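Workshop > Dust and Grime > Tips

Canned air gets sold as the cure for every dusty gadget. I doubt it. Most of what it blows out settles again by supper.
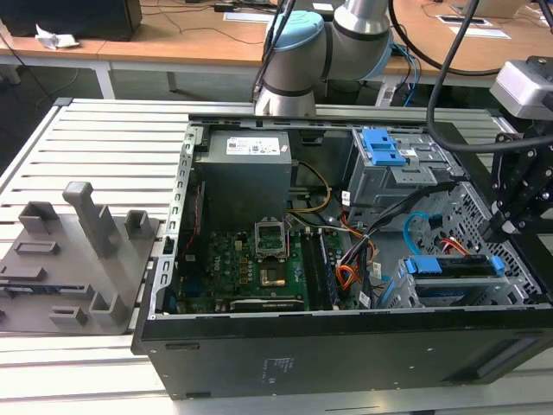

A soft paintbrush and a vacuum hose do more for 2 dollars. Lay a tower on its side with the panel off, like the Dell, and brush toward the hose – never across the memory slots. Skip the Nutex "dust-repelling" spray.

Related:
Do Hotstead filters earn their price?
Cleaning box fans

Contact | © Jevville Workshop Notes | Back to top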